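Start | Ausgaben | Themen | Suche

4.2 Ablageflächen am Fenster

Besonders ergiebig war in der Erhebung Erkdale die Kombination aus Tisch und Fensterbank. Gerade gerundete Tische aus hellem Holz laden zum Abstellen ein – eine wunderbar dichte Quelle für unsere Fragestellung!

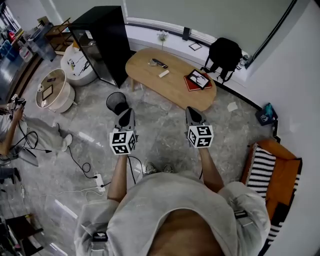
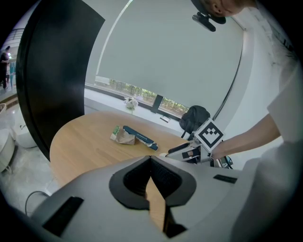

Abb. 6: Heller Holztisch vor der Fensterbank, auf der jeweils eine kleine Vase steht.

Lesezeit: 3 Minuten

Auf der Tischplatte liegen im ersten Bild unter anderem eine Fernbedienung und ein rotes Buch, im zweiten eine zerknitterte Papiertüte und eine dunkelblaue Schachtel. Solche Mischungen begeistern uns, und in den 233 kodierten Situationen kehren sie ständig wieder. Die Fensterbank werten wir als eigene Zone.

Verwandte Beiträge
Fensterbänke als Zwischenlager: Erhebung Halliday
Kodierschema Prallo, zweite Fassung

Kontakt | Impressum | © 2023 Projekt Skakano | Nach oben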